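Mumar White Bedding Set: Pillow, Fitted Sheet and Duvet Cover

4 January 2026
By the Nornascombe product desk

The Mumar set is the plain white bedding supplied by Nornascombe for guest rooms, rental units and household use. It replaces the earlier Kuster set, which was withdrawn from the list in October. Sizes carry over from Kuster, so covers from both lines can be used on the same bed. The whites differ slightly under daylight bulbs and should not be mixed in a single pair of pillowcases.

Contents

A single set contains one fitted sheet, one duvet cover, one pillow and one pillowcase. A double set contains two pillows and two pillowcases. Duvet inserts are sold separately under the Iveck name. Flat sheets can be ordered in place of fitted sheets at the same price; state this on the order, as the default is fitted.

Fabric

All covers are cotton percale in a plain weave. The finish is matte. There is no piping, embroidery or colored thread, and the seams are sewn in white polyester-core thread, which holds its shade longer than cotton thread under repeated bleaching. Percale creases more readily than sateen. Pieces that need a flat appearance should be pressed slightly damp or pulled tight on the bed immediately after drying.

Fitted sheet

The fitted sheet has elastic on all four sides. It fits mattresses up to 17 inches deep. On thinner mattresses, tuck the spare fabric fully under the long sides first, then the foot, then the head. A topper counts toward the depth and should be measured with the mattress, under its own weight, on a flat base. A care label is sewn into the inside hem at the foot end. Use it to find the correct orientation when the sheet comes out of the dryer.

Duvet cover

The cover closes at the foot with concealed snaps. Inside each corner is a cotton tie. The Iveck insert has matching loops; other inserts can be used without ties but will shift toward the foot over time. To fit the cover, turn it inside out, tie the two head corners, take hold of both through the fabric and roll the cover down over the insert. Close the snaps from the middle outward.

Pillow

The pillow has a hollow-fiber fill in a cotton shell. It is shipped compressed and needs a full day out of the bag before it reaches its stated height. A low-heat dryer cycle shortens this. The fill is soft and compresses readily at the sides. It should be reshaped by pressing from both ends toward the center, then turned over and pressed again. Do not beat the pillow against a hard surface. Lumps near the seam can be worked apart through the shell by hand.

The pillowcase is an envelope type with an inside flap. Insert the pillow with the closed end first and fold the flap over last.
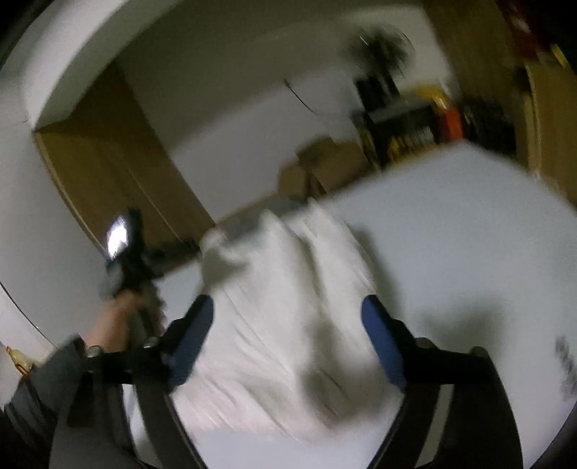

White fabric gathered between two blue pads.

Washing

Wash covers at 140°F with a standard detergent. Oxygen bleach may be used. Chlorine bleach is permitted on the sheet and pillowcase only, not on the duvet cover, where it weakens the ties. Wash the pillow alone or with one other pillow, on a gentle cycle, and dry it completely before storage. Fabric softener is not recommended on any part of the set. Shrinkage is allowed for in the cut and takes place mainly in the first three washes.

Ordering

Stock code for the single set is MU-275. The double set is MU-584. Replacement pillowcases are MU-57 and are sold in pairs. Individual fitted sheets and duvet covers can be ordered against the set code with the suffix F or D. Opened pillows cannot be returned. Unwashed covers can be returned in their original bag.

Related items
Iveck Duvet Insert, All Season
Iveck Duvet Insert, Light
Mumar Pillowcase Pair, White
Mumar Mattress Protector
Kuster Flat Sheet (remaining stock)
Nornascombe Linen Storage Bag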